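讲稿备注:低温仓库的除霜周期与能耗计量
(配合投影使用,共 14 页,带“略”字的页现场可跳过)

第 1 页 标题
开场不念标题。先说明范围:只讲冷风机侧的除霜,不讲压缩机选型,不讲制冷剂替代。数据来自 Ullwood 冷库,运行方为 Skevness。时间段为六月整月。

第 2 页 问题
原控制方式为定时除霜,每隔固定时间启动一次电加热,与结霜量无关。夏季开门频繁时除霜不足,夜间无作业时除霜过度。过度除霜的热量最终要由压缩机再搬出去,这部分电耗在常规电表上看不出来,会被归入制冷负荷。
停顿,问听众有无使用定时除霜的项目。

第 3 页 结霜机理
翅片表面温度低于露点且低于冰点时结霜。霜层初期增加表面粗糙度,换热略有改善;之后热阻和风阻同时上升,风量下降占主导。强调风阻,听众多半只记得热阻。
公式不推导,指一下即可。

第 4 页 测点布置
每台冷风机:进风温度、出风温度、盘管末端温度、翅片前后压差、风机电流。压差管路必须向下找坡,避免凝水滞留后冻堵。第一批安装时坡度做反,前几天的压差数据全部作废,已从统计中剔除。
加热器单独装电表,不与风机共回路。

第 5 页 起始判据
采用压差与风机电流联合判断。单用压差,叉车通过时卷帘门启闭会引起误触发;单用温差,部分负荷下灵敏度不够。两个条件同时满足并持续一段时间后,才允许启动除霜。
延时取值见附表,现场不逐项讲。

第 6 页 终止判据
盘管末端温度达到设定值即停加热,另设最长时间保护。末端测点要放在化霜最慢的位置,一般是回气集管附近的下部翅片。位置选错时,显示已化完,底部仍有残冰,几个周期之后形成冰坨。

第 7 页 滴水与风机延时
加热停止后先滴水,再恢复供液,最后启动风机。顺序不能调换。风机启动过早,水滴会吹到货架和地面上。
此页讲慢一点,问得最多的就是这一页。

第 8 页 错峰逻辑
同一库区内同时除霜的冷风机不超过 2 台。排队规则:压差超限幅度大的优先,幅度相同时按上次除霜时间先后。控制器为 Pralutora,程序块名称保留原文,不翻译。

第 9 页 结果一:次数
全月除霜由定时方案的 444 次下降。下降部分集中在夜间,白天装卸时段基本持平,个别靠门的冷风机反而增加。说明原方案的问题是分配不当,总量偏多只是其中一面。
不要在此页给节能比例,听众会只记这一个数。

第 10 页 结果二:库温波动
除霜期间出风口温度上升,货物中心温度变化很小。库温曲线取回风侧测点,靠门测点单列。若被问到温度报警,答:报警延时未改动。

第 11 页 计量口径
除霜电耗分两部分:加热器直接电耗,可直接读表;再冷却电耗,由加热量扣除融霜水带走的热量后按当时的能效比折算。折算误差主要来自融霜水量,排水管上用翻斗计量,小流量时偏低。

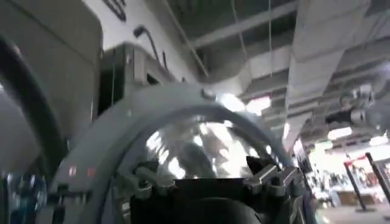
与 Sampaio 的对比项目相比,那边只计加热器直接电耗,两组数据不能放在同一张表里。换算到同一口径之后再比,换算过程放在备份页。

第 12 页 维护(略)
压差管路每季度吹扫。加热器绝缘电阻在停机检修时测,记录盘管温度,冷态与常温读数不可混用。排水管伴热带单独设漏电保护,跳闸要有远传信号。

第 13 页 局限
仅一个夏季月份,无冬季数据。库温只有零下 22 度一档,高温库不适用本套判据,原因是霜层密度不同。货物以包装冻品为主,裸装货物散湿量大,起始阈值需要重新标定。

第 14 页 提问
时间控制在约五分钟。
预备问题一:能否改用热气除霜。答:可以,终止判据不变,起始判据需增加对系统排气压力的联锁。
预备问题二:旧控制器能否改造。答:看模拟量输入点是否够用,每台冷风机至少要留出压差和电流两路。
预备问题三:阈值是否自动学习。答:目前为人工整定,换货种时复核一次。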